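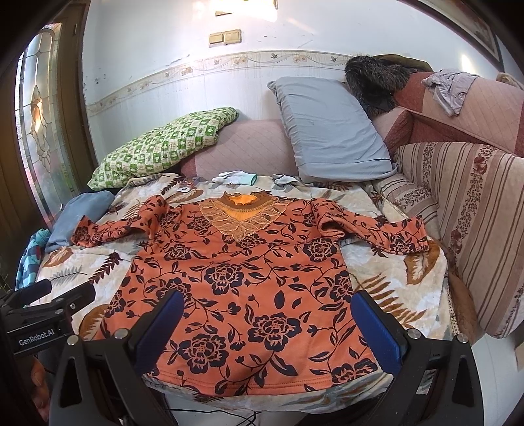
*2 min read*

# Dristex G4 replacement finger pads: grip-loss notice

Updated January 18, 2020

The G4 pad set fits the Dristex two-finger hand tool and the Tarkerov wrist adapter. Sets from batch 486 have been pulled from sale. On these pads the rubber face can peel from its backing after long use on knits and quilted cloth, and the loose edge then snags lace, loops and open stitching.

Siiri Karppinen at our Sisdale workshop logged the first case in August. A pad lifted during a garment-folding run, the finger closed on a lace collar and the motor kept pulling. The collar tore. The force limit did not trip, as the load stayed under its set point the whole time.

**Before you use the tool on clothing or bedding**

- Read the batch number on the back of each pad.
- Press the face sideways with your thumb. If it moves, stop using it.
- Do not glue a lifted pad. Glue hardens the face and makes slipping worse.

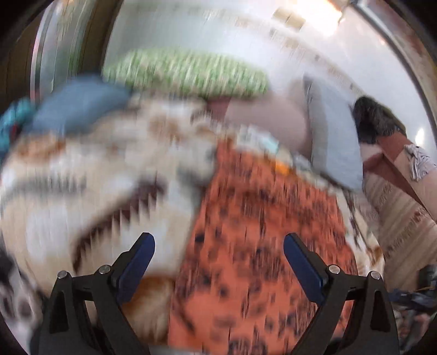
Pads from later batches are molded in one piece and are not affected. They cost the same and use the same screws -- no new brackets needed. Fitting takes almost 14 minutes with the Nurmi driver. Run the zero-grip check again afterward.

Returns go to Nelli Harju at the parts desk. Send both pads, even if only one has lifted.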